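Dedley Automation Safety Group
Thu 11 November

1/ Our revised good practice note for bin-picking cells takes effect today. It applies to every site where a robot arm works over an open bin, including test benches and training rooms. The main points are set out in this thread.

2/ The note replaces the version issued in September. Sites that adopted the earlier text do not need to start again. They should read sections two, four and five, where the wording has changed, and update their local instructions to match.

3/ Section two covers fixings. Any bin within reach of the arm must be held so that it cannot shift when the gripper touches a wall or floor. Clamps are acceptable for temporary set-ups. They are to be checked by hand at the start of each shift and after every unplanned stop.

4/ Permanent cells should use bolted locators. We received a fair number of comments on this point, chiefly from smaller workshops, and have allowed 90 days for the change.

5/ Section three covers cables and is unchanged. Cables that travel with the arm must have enough slack for the full range of every joint, and must be tied so that no loop can catch on the bin, the table or a stand. The person signing off the cell must watch one full-range movement at reduced speed before doing so.
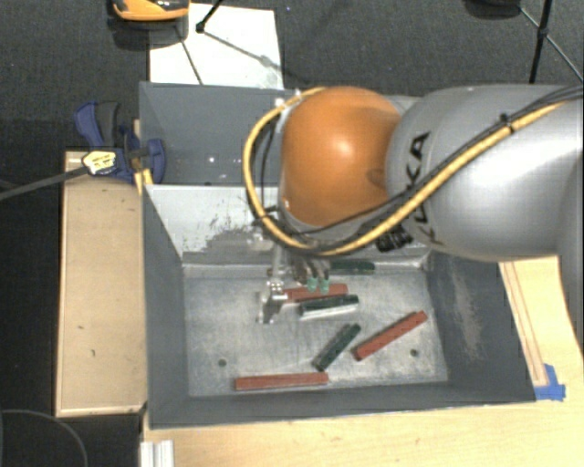

6/ Section four deals with contact between fingers and bin. Each cell must have a written minimum height above the bin floor, set with the tool that will be used in service. If the tool is changed, the height is to be set again. Copying the value from another cell is no longer permitted.

7/ Worn fingertips are to be replaced in matching sets. Mr Kasun Nanayakkara, who led the drafting of this section, has prepared a one-page inspection sheet. It may be printed and kept at the cell.

8/ Section five concerns people. No one may reach into a bin to free a part while the arm is powered, however slow the programme. The earlier text said "should not". It now says "must not".

9/ Several members asked whether the rule applies in teaching mode. It does. Parts may be moved by hand only after the arm has been parked and power to it isolated. A long-handled hook or tongs is not an accepted substitute.

10/ Records. The log for each cell should show the date of every clamp check, every tool change and every unplanned stop, with initials. Paper is acceptable. The log must stay with the cell if it is moved to another building.

11/ We received 62 written responses to the consultation, from 19 sites. Our thanks to all who took the time, and in particular to Ms Anca Pop and Ms Liette McIntyre for their detailed remarks on cable routing.

12/ Two matters were held over - mixed bins with parts of differing weight, and cells in which two arms share one bin. A working party chaired by Mr Petrică Munteanu will take these up. Sites with experience of either are invited to write to him through the group's office.

13/ The full note is available to members on request, in English and Romanian. Corrections to the Romanian text should be sent to Mr Vasilică Ciobanu, quoting the paragraph number.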